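Crew and extras wanted — low budget horror feature, shooting in February

Jultell Pictures is casting and crewing up for Zeden, a ghost movie set in a closed-down seaside hotel. Night shoots, mostly. Need extras, a second sound person, someone for props and a makeup assistant who doesn't mind fake blood on everything.

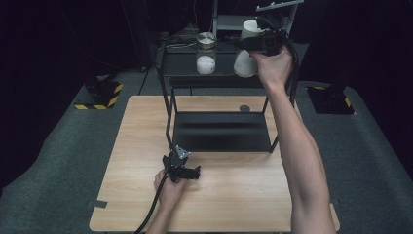
Props person first, that's the urgent one. Script has 324 props in it and the seance and kitchen stuff is barely started. You'd be sourcing, labeling, keeping continuity straight between takes. Small things mostly — a plain white cup, a glass jar with a metal screw lid and white powder or grains in the bottom, that kind of thing, but they have to match every time. Own car a big plus. Paid, day rate, meals included.

Extras: 3 nights, hotel guests and drowned guests. No experience needed. Over 18 only. Bring dark shoes, we have teh rest. 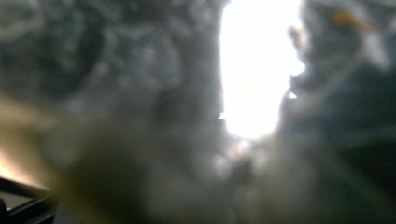 One of last year's extras on Trunel wrote to us that the waiting around is long and cold, bring a blanket and a book, but she would do it again tomorrow.

To apply: short note, one recent photo, nights you can do. Put ZEDEN 528 in the subject line or it gets lost. No agencys please.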